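Donwood garment workers' sit-in

The Donwood garment workers' sit-in was an occupation of the Carus clothing works in Donwood by its own staff, held in June 2020 over unpaid wages and the planned removal of work to another site. It lasted 10 days and ended without arrests.

Background

Carus made workwear and hospital clothing under contract. In the spring of 2020 the firm stopped paying overtime and told staff that cutting and finishing would move to its plant at Sotomayor. The Jotura Textile Union, which had 3,301 members in the district, asked for talks and was refused. A strike ballot was called by Fathima Munasinghe, the branch secretary, and passed by a wide margin.

Occupation

The night shift stayed in the building when its hours ended and was joined by the day shift at the gates. Strikers slept in the canteen and kept the boiler room staffed — the union had ordered that no machinery be damaged. Food was passed in through the loading bay. A march in support drew 2,000 people to the town square, where Munasinghe and the retired cutter Abílio Amaral spoke. Police closed two streets but did not enter the works.

The dispute centred on the finishing room, where garments were laid flat, checked and folded before packing. Management held that this work could be done at Sotomayor with fewer staff. The union disputed the costing and asked for the full accounts, which were released in part.
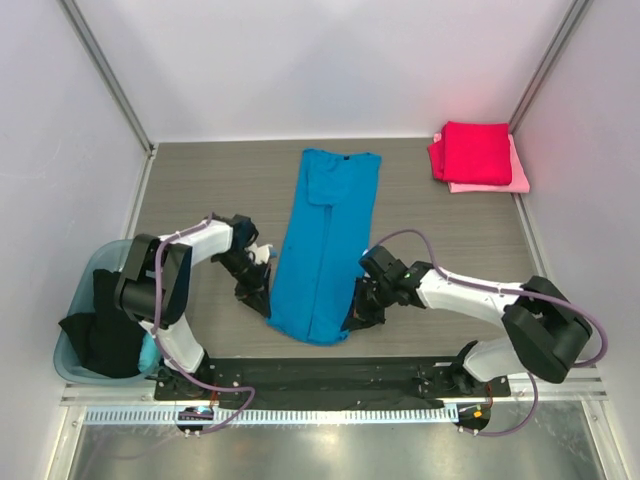
Settlement

Under the agreement signed on December 18, 2020, Carus paid the overtime owed and kept finishing work at Donwood for two years. Cutting was moved as planned. Staff who had taken part kept their length of service, though not their pay for the days of the sit-in. Union membership in the district stood at 3,352 when the agreement was signed.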